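Valeck sets equipment budget for thin-film and paper handling

Valeck has approved the purchase of two robot arms for its returns and repacking department, with delivery planned for January. The order went to Fankhauser after a comparison with a second bid from Drivitz. Both bids covered arms, grippers, controllers and mounting plates. Table modifications are budgeted separately.

According to Theresia Danzer, who manages equipment planning at Valeck, the gripper specification took longer to settle than the choice of arm. Soft sheet material changes shape each time it is picked up, and wrinkled sheets give a vision system few stable edges to work from. The department listed 211 handling steps now done by hand and marked those involving tissue, film or creased paper as the hardest to automate.
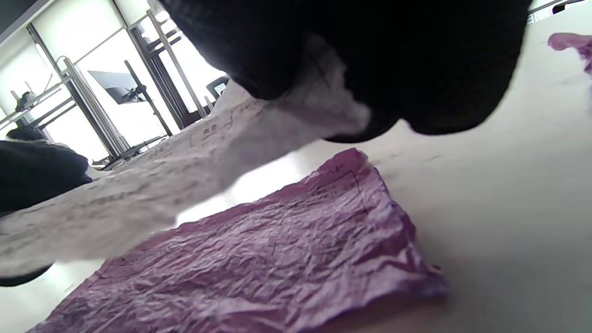

The budget therefore sets aside 10 percent of the total for replacement fingertips and pads in the first year. Fankhauser's bid included a wear estimate for the pads – Drivitz quoted them on request only. Acceptance testing will consist of 500 consecutive picks per arm, using mixed stock from regular returns.

Integration software will come from Jodon under an existing contract. Regula Reisinger, responsible for purchasing, said an option for further arms remains open at the quoted unit price until testing is complete.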